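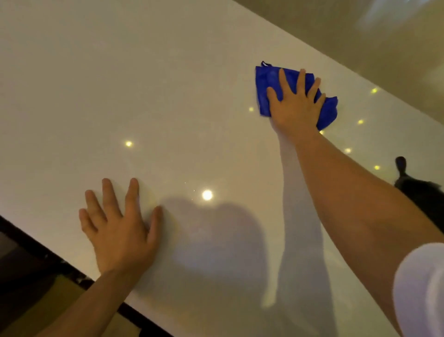

Wiping a glossy white surface with a blue microfiber cloth.

Microfiber cloth

26 January 2024 | By Sizwe Rampersad
Print this article | E-mail this article

A microfiber cloth is a cleaning textile made from very fine synthetic fibers, usually polyester blended with polyamide. In cloths meant for wiping, the fibers are commonly split during finishing, which increases the surface area and lets the fabric pick up dust, grease and small amounts of water.

Use on glossy finishes

High-gloss panels and painted surfaces show streaks and fine scratches more readily than matte ones. Loose grit is removed first with a light dry pass. The cloth is then dampened and moved in straight, overlapping strokes with even pressure. A second, dry cloth removes the remaining film. Reflected ceiling lights help in finding smears – a streak dulls or distorts the reflection.

Weight and care

Fabric weight is given in grams per square meter. Cloths of 300 g/m² are used for general wiping; lighter, flat-woven types are preferred for glass. Many have a sewn loop or tag at one edge. Fabric softener coats the fibers and reduces absorbency, and lint from cotton towels clings to them in the wash.

Related articles
Chamois leather
Lint
Polyamide
Squeegee
Surface gloss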